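# Testik Pulse: a review after one hiring cycle

We ran the Testik Pulse survey tool from October through the end of our spring hiring round, in an organization of 219 people spread over four labs and a field office. The tool measures the makeup of a workforce, and how that makeup changes at each step from application to promotion. I handle reporting for the labs, so most of what follows concerns data in and data out. The candidate-facing side gets less space.

**Version tested:** the hosted plan, mid tier, billed yearly. We paid full price.

## Setup

The import wizard accepts CSV files and connects directly to two payroll systems, neither of which we use. Our export had 117 job titles for what is really a couple dozen roles. Testik groups titles into job families by matching words, and the first pass put "research technician" and "facilities technician" together. You can correct this by hand, and corrections survive the next import. Corrections made in bulk do not. I reported that and was told it was known.

Budget a full working day for the mapping. The documentation says two hours.

## The survey

Staff receive a link and answer 21 questions. The first part covers background: age band, gender, ethnicity, disability, first language, caregiving, and whether either parent finished college. The rest asks about meetings, workload, credit for work, and access to managers. Every question can be skipped. The wording is plain, and you can add your own questions at the end but cannot edit the standard ones. I count that as a strength, as edited questions would break the comparison with other customers.

One complaint came up repeatedly in the comment box. The field for job category offers "scientific," "technical," and "administrative," and people who move between bench work and data work had to choose one.

## Small-group protection

Any group with fewer than seven people is hidden. The threshold can be raised and cannot be lowered. It works as stated on a single chart. Across charts it is weaker: by filtering on site and then on job family, I could subtract my way to the answers of a group of four. Testik's competitor Pandeten rounds its totals to prevent exactly this, at the price of tables that don't add up. I would accept that trade.

If you work with small teams, restrict filter access to two or three people and write down who they are.

## The applicant funnel

This is the part we bought it for. Testik took in 1516 applications from our tracking system and showed the share of each group at screening, phone interview, site visit, and offer. The largest drop for first-generation college graduates came at screening, ahead of any conversation with a person. The report shows where the drop occurs and makes no claim about cause, which is correct. It does print a confidence range beside each figure, in gray text small enough that two of our managers missed it.

The ranges are wide at the offer stage. With numbers like ours, one cycle can't tell you much there, and the software should say so in larger type.

## Reports

PDF output is clean and prints well in black and white. The spreadsheet export merges header cells, so it has to be repaired before any other program can read it. The slide export uses the fonts of whichever machine opens it. 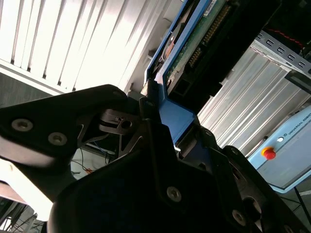
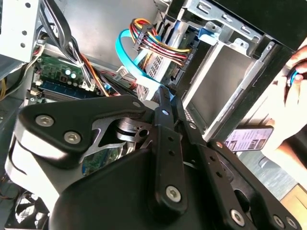
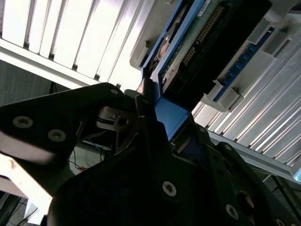 Scheduled reports arrive by email at 6 a.m. and can't be moved to another hour. The benchmark page compares you with "organizations of similar size and field," but the field list has a single entry for all of science and engineering. A marine lab and a circuit board plant land in the same pool. I left the benchmark out of our internal report.

## Compared with the alternatives

| | Testik Pulse | Pandeten | Buler Insight |
|---|---|---|---|
| Applicant funnel | Yes | Add-on | No |
| Group hiding | By threshold | Threshold and rounding | By threshold |
| Custom questions | At end only | Anywhere | None |
| Raw data export | Yes | Yes | On request |

Buler Insight was the cheapest quote and would be enough for a yearly headcount report. Pandeten has the better privacy design. We stayed with Testik for the funnel, and would look again if Pandeten moved that into its base plan.

## Support

Tickets were answered within one business day, usually by someone who had read them. The onboarding call was run by a reseller, Eberhard, and covered nothing that isn't in the written guide. Skip it if it's optional on your plan.

## Rating

3.5 out of 5. Half a point off for the spreadsheet export, a full point for the filter problem. I'll rerun the subtraction test after the next release and update the privacy section if the result changes.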